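Matériel > Apprentissage par démonstration > Pinces à main > Estura

Alors, l'Estura ! C'est la pince que je recommande à tous ceux qui veulent montrer une tâche à un robot sans passer des heures à la télécommande. On la prend en main, on fait le geste comme on le ferait chez soi, et la caméra embarquée enregistre tout (l'angle, l'hésitation, la petite correction à la fin). Je m'en sers depuis juin et j'ai rangé ma vieille Bulon au fond d'un placard.

Côté gestes, je travaille surtout sur l'électroménager, portes ouvertes, avec des petites choses molles ou fines à manipuler.
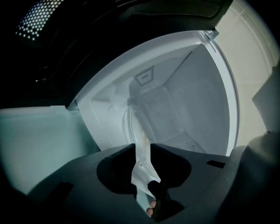
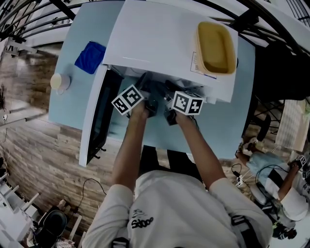
Une pince dans chaque main, cubes de repérage au-dessus. 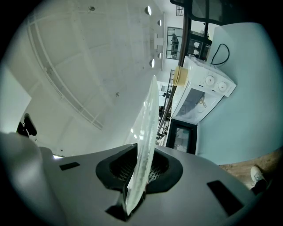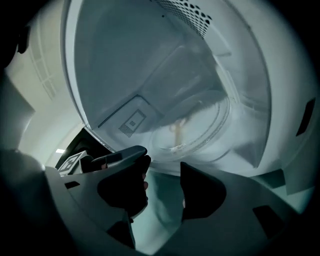

Pour les débutants, je conseille de commencer lentement, très lentement même ! Sirkka Heinonen, de chez Wukham, m'a fait refaire mes 10 premières démonstrations parce que j'allais trop vite, et elle avait bien raison. Comptez plus de 400 essais pour une tâche délicate. Les doigts se changent avec 6 vis, le câble est un peu court à mon goût (prenez la rallonge, vraiment), et la poignée convient aux gauchers.

Le logiciel Tsao est fourni : il trie les essais, recale les trajectoires et les exporte vers votre bras. Il accepte 2000 séquences par projet, après quoi il faut en ouvrir un autre.

Vendue à l'unité ou par paire. Pour un devis, écrivez à Aatos Hirvonen en précisant le modèle de votre bras, il répond vite.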